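## 3. Setting up a new listing in Fudus

For branch staff at Custetti, sales side only. Lettings has its own section (8), don't mix them, the fields look the same and aren't.

You need before starting:

- signed agency agreement, scanned
- floor plan, PDF
- title number
- asking price, agreed in writing with the seller
- your branch login (not the shared front desk one)

If any of those is missing, stop. Save nothing. A half-made listing still grabs a reference number and we can't get it back.

### 3.1 Create the record

1. Log in. Pick **Ristordale** or **Mercado** from the branch menu, top left. It remembers whoever was on last, so check it every time.
2. **Listings > New > Sale**.
3. Type the street address. Wait for the dropdown. Pick the match.
4. No match? New builds often don't have one. Tick **Enter by hand** and fill in all four lines. Leave the map pin alone for now.
5. Property type. House, apartment, land, mixed use. A house split into units goes under **House**, then tick **Multiple units** on the next screen.
6. Click **Reserve**. The reference appears in gray at the top. Write it on the paper file.

**Note:** Old references with fewer digits still work in search. Ref 573 is the test listing. Please leave it alone, the training screens all run off it.

**Caution:** Changing the branch after step 6 wipes the seller details. No warning, no undo.

### 3.2 Price and terms

1. Open the **Price** tab.
2. Asking price, whole dollars, no commas. If you put commas in it cuts the number at the first one and you'll have a house up for a few hundred bucks.
3. Choose a price label: *Asking*, *Offers over*, *Auction*. Leave blank for price on request.
4. Fee percentage from the agreement. Copy it exactly.
5. Agreement end date. The reminder goes out 24 days before, to whoever is named as lead agent.
6. Save tab.

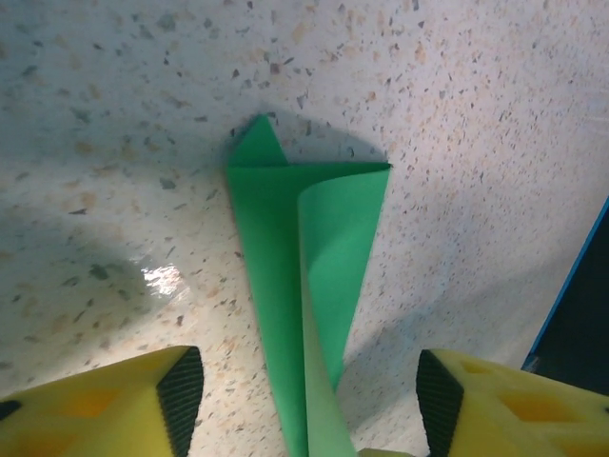 Save each tab on its own as you go. There's a **Save all** button at the bottom and it does not save all, it skips Price if the label is blank. Reported. Still waiting on a fix.

### 3.3 Rooms and measurements

1. **Rooms** tab, **Add room**. Start at the front door and work through, ground floor first.
2. Length then width, feet and inches. Meters fill in by themselves.
3. Bay windows: measure to the wall, put the bay in the notes box as "plus bay".
4. Sloped ceilings: tick the box and give the size at floor level.
5. Drag rooms into order if you missed one. The handle is the dotted bit on the left.
6. Upload the floor plan. Check totals agree with it before moving on.

Bathrooms with no tub are still bathrooms here. A toilet and sink only is **Half bath**. Closets don't go in unless you can stand in one.

**Note:** Total area must come from the floor plan, not from adding up your rooms. The rooms total leaves out halls and stairs.

### 3.4 Description

1. **Text** tab. Summary first, 3 sentences at most. The portals cut anything longer.
2. Full description underneath. Plain text. Pasting from Word drags in odd characters, so paste with Ctrl+Shift+V.
3. Rooms mentioned in the text have to exist in the Rooms tab. Don't call it a study in one and bedrom four in the other.
4. Run **Check wording**. Yellow is advice. Red blocks you from publishing.
5. Fix red. Save tab.

Don't write about school zones, planned roads or what the lot next door might become. If the seller insists, send the wording to the compliance inbox and leave it out til they answer.
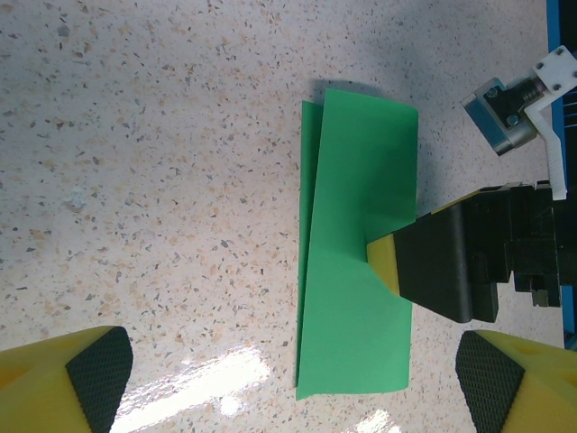

*Fig. 2. Green sheet, folded, on a flecked white tabletop.*

### 3.5 Publish

1. **Review** tab. All the dots green. An orange dot means a tab wasn't saved, go back.
2. Drag the map pin onto the building, not the driveway.
3. Viewings: pick **Accompanied** or **Open house**. For vacant places, fill in the key cabinet number too.
4. **Preview**. Look at it on your phone as well.
5. **Send to seller**. They get a link and have to click Approve.
6. Once approved, the **Publish** button turns on. Click once. It's slow, wait for it.

Listings published after 4 p.m. show up on the portals the next morning.

**Caution:** Clicking Publish twice makes two listings. If it happens, withdraw the one with the higher reference and email support. Do not delete either.

To change a price after publishing, see 3.6. Withdrawals, 3.7.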